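The Skamano 2
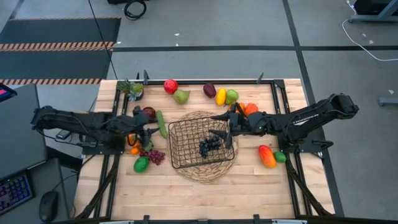 Reading time: 5 minutes

The phone came in a plain white box with no name on it, and Daryna Skoryk loved it before she had the lid off.

"Look at that!" she said. "They haven't even printed the box yet!"

Wayne Whiteley did not look. He was trying to get a line of glue out of a charging port with a wooden toothpick, and he had been at it since lunch. The shop was called Ulico, it was one room wide and smelled of warm dust, and in March it was so cold at the back that he worked in a scarf.

"Is that the one you're writing up?" he said.

"It's the Skamano 2. It's an early one. Only sixteen people have got one, Wayne – sixteen! In the whole world!"

"And you opened it in here."

"I couldn't wait till I got home."

She truly couldn't have. She had run from the post office with it under her coat, past the fish shop and the bank and down the whole length of Harasym Street, and by the time she reached the door her glasses had steamed up so badly that she walked into the rack of phone cases. Now she lifted the phone out with both hands. It was dark green, nearly black until you tipped it, and then the green came up from underneath like something in a pond. It weighed more than she had thought it would. She liked that as well.

On the back, where the maker's name should go, there was a small sticker with a number written on it in biro. 311.

"That's not a sixteen," said Wayne, who had looked after all.

"It's probably a batch number."

"Probably."

She pressed the button on the side. The phone buzzed, thought about things for a long while, and showed her a picture of a hillside. Then it showed her the time, which was wrong, and a message.

Gilang, are you still up?

Daryna put the phone down on the counter, picked it up again and turned it over, as if the answer might be on the back with the sticker.

"Someone's used this one," she said.

"They do that. They pass them round the office, somebody forgets to wipe it, and out it goes in the post." Wayne blew into the charging port. "Wipe it yourself. Settings, right at the bottom."

She knew where it was. She had reset more phones than she had owned pairs of shoes, and she found the page in no time, and her thumb was right over the word when the second message came.

I know you said not to write to this one. It's only that I've got the camera working.

And then a photograph, which opened by itself, because the software was so unfinished that it didn't yet know how to ask. It was a street at night in the rain. There was a tram stop and a man under it, holding a paper bag over his head and laughing, and every drop of rain around him had its own tiny edge of light. Daryna had tried out a lot of phone cameras. She had stood in a lot of car parks after dark taking pictures of bins. She had never seen one do that!

"Oh, come and look," she said. "Wayne, please, come and look at this."

He came round the counter with the toothpick still in his hand. He looked for a good while.

"That's not a phone picture," he said.

"It is, though! Look, it says so, it's got the model on it. It's the same camera as this one." She turned the phone over and stared at the lens, a plain black circle no bigger than a shirt button. "That's in here. It's in here right now."

"Who's the chap?"

"Gilang, I suppose."

She should have wiped it then. She said so later, to anyone who asked, and she was quite cheerful about it. What she did was type, with one finger, on a keyboard where the letter P didn't work:

This isn't Gilang, sorry. I've been sent this hone to review. Your icture is wonderful. How did you do the rain?

Nothing happened for thirteen minutes. Wayne finished the charging port and put the kettle on. Daryna tried the music player, which crashed, and the calendar, which was all in a language she didn't know, and a game with a duck in it that was so good she forgot for a moment to be nervous.

Then the phone buzzed its way half across the counter.

I'm so sorry. He handed his back when he left and I thought they'd have kept it in Lullasov. My name is Ivan Boiko. I wrote the camera part. They've cut it from the finished one, Zane Lepik says it takes up too much of the battery. You've got the only build that has it apart from mine.

And after that, before she could answer:

It'll go if you update. It'll ask you tonight, and if you don't say no it'll do it by itself at four in the morning.

"Well," said Wayne, reading over her shoulder, "that's your review, isn't it? You can't write about something people can't buy."

"I know."

"You'd have to update it. To be fair to everyone."

"I know, I know! I will." She was already winding her scarf back round her neck. Outside it had started to spit, and the lamps were coming on one after another down Harasym Street, all the way to the tram stop. "But it's not even six, Wayne. I've got till four."

He looked at the kettle, which had just boiled, and at the two mugs he had put out.

"Bring a brolly," she said, from the door. "And a paper bag, if you've got one!"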